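Subtitles out of step on Marinho, second half of the film

I'm trying to watch Branberg, the long black-and-white one, and from minute 56 the subtitles run four seconds early – every punchline spoiled!

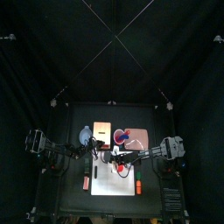 1 min read

Restarted the app, then the telly. No change. Drunance plays it fine on the same box.
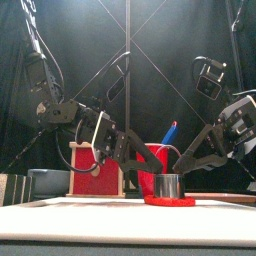

Last edited Sunday, 21:40

Katia Zanetti on support had me switch to the Husadmont restoration. Perfect all the way through, and a lovely print too.
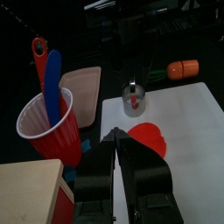 Does the fault affect the dubbed version?
Only the subtitled one, as far as I can tell. Ticket 528 is still open for it.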